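Going Up, Going Down: How Promotion and Relegation Work

By Tekle Hadgu
For younger readers, February 14, 2021

OK so. You watch American sports, your team comes in dead last. What happens? They come back next year, same league, same everybody. Maybe they even get a good pick in the draft.

Soccer in a lot of the world doesn't work like that. Come last and you can get kicked out of the league. Really. Down you go to the league underneath. And a team from underneath comes up and takes your spot.

Going up is called promotion. Going down is called relegation (say it rel-uh-GAY-shun). Big word, easy idea.

Think of a ladder

Leagues are stacked up. The best teams play in the top one. Under it is another league, and under that another, and in some countries it keeps going until you get to teams who play in the park, with a dog running across the field.

At the end of every season, some teams climb a rung and some teams slip down a rung. Then it all starts over.

How do you know who climbs?

Points. In most soccer leagues now:

Win the game: three points.
Tie the game: one point. (Soccer people often call this a draw.)
Lose the game: nothing. Sorry.

Add them up all season and you get a list called the table. Most points at the top, fewest at the bottom. Teams near the top of a lower league get to go up. Teams near the bottom of a higher league have to go down. How many go up or down depends on the league. Each one has its own rules so you have to look them up.

Let's try it

Say there's a big league and a small league. Trekdale and Demissie play in the big league. Tendent and Gorngate play in the small one. Two teams will go down from the big league and two will come up.

Trekdale have a bad year. Their best striker leaves, the goalie hurts his thumb, they can't score. They end up at the very bottom. Relegated.

Demissie are not much better. On the last day they are one place above the drop zone. The drop zone is the bottom part of the table, the part where you go down if the season stops right now. Demissie need a win. Or a tie, and for the team under them to lose. They lose. The team under them wins. Swap! Demissie are in the drop zone and the season is over, so that's that. Down.

Meanwhile Tendent have been winning nearly everything in the small league. They finish first. Champions, and promoted. They get a trophy AND they get to play better teams next year.

Gorngate finish second. No trophy. Still promoted, so still lots of yelling and jumping on each other.
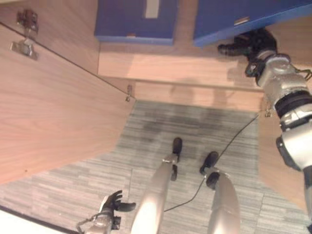
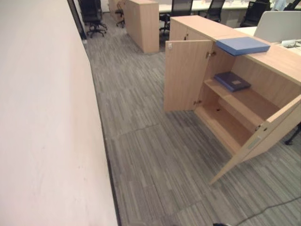
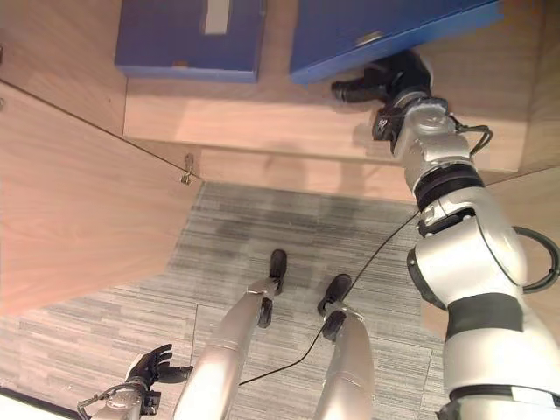
Blue boxes on a wooden shelf (first and third pictures); storage cabinet, doors open (second picture).

What if two teams have the same points?

Happens a lot. So there has to be a tiebreaker. The usual one is goal difference.

Take all the goals your team scored. Take away all the goals your team let in. The answer is your goal difference.

Quick one, for a team that just started its season. Scored nine, let in two. Nine take away two is seven. Their goal difference is plus seven. Good.

Now flip it. Scored two, let in nine. That's minus seven. Not good, and the goalie would like a nap.

Bigger number goes higher in the table. That's why you sometimes see a team winning easily and still running like crazy to get one more goal at the end. That extra goal might matter months later.

Some leagues use something else first, like who won when the two teams played each other. Check your league.

What are playoffs then?

Some leagues save one of the going-up spots for a mini contest. The teams who finished just below the automatic spots play each other, and the winner goes up too. So a team can finish a few places down from the top and still get promoted. Fans of the team that finished higher and then lost in the playoffs think this is very unfair. Fans of the team that won think it is the best idea ever had.

Why does it matter so much?

Money, mostly. In a higher league more people watch, and TV companies usually pay more to show the games. Teams can buy better players, fix the roof, mow the grass properly.

When a team goes down, a lot of that money goes away. Players may leave for other teams. People who work at the club might lose their jobs, not just players, also the people in the ticket office or the kitchen. So when you see grown ups crying at the last game of the season, it's not only about the score.

It's also about who you play. Picture a little club that gets 1000 people at a home game. They go up, and up again, and now a famous team has to get on a bus and come to their tiny field. Kids who live on that street get to see it. Pretty great.

And the other thing, it keeps the games exciting at both ends of the table. In a league with no relegation a team in last place may have nothing left to play for by the end. With relegation the last place team is fighting for its life. Sometimes those are the best games of the day, better than the ones at the top.

Does every country do it?

No. Lots do, all over Europe and South America and Africa and Asia. The top pro soccer league in the United States, Major League Soccer, doesn't. Teams stay in it wherever they finish. People argue about wether that should change. Some say owners spend a lot on a team and would never want to risk dropping down. Others say small town clubs should get the chance to climb. You can decide what you think.

Can a team come back?

Yes! Nothing says you have to stay down. Trekdale could win the small league the very next season and go right back up. Fans call that bouncing back. Some teams go up, down, up, down, year after year. Those are nicknamed yo-yo teams, for obvious reasons.

Others drop and then drop again, and it takes them ages to return. A few never do.

Words to know

Table: the list of teams in order of points.
Promotion: moving up to a higher league.
Relegation: moving down to a lower one.
Drop zone: the bottom places in the table, where teams go down from.
Goal difference: goals scored take away goals let in.
Yo-yo team: a team that keeps goign up and down.

Try it yourself

Get some friends and split a game you all play (cards, table soccer, whatever) into a top group and a bottom group. Three points for a win, one for a tie. Play till November if you want. Last in the top group swaps with first in the bottom group. Write the table on paper and stick it on the fridge.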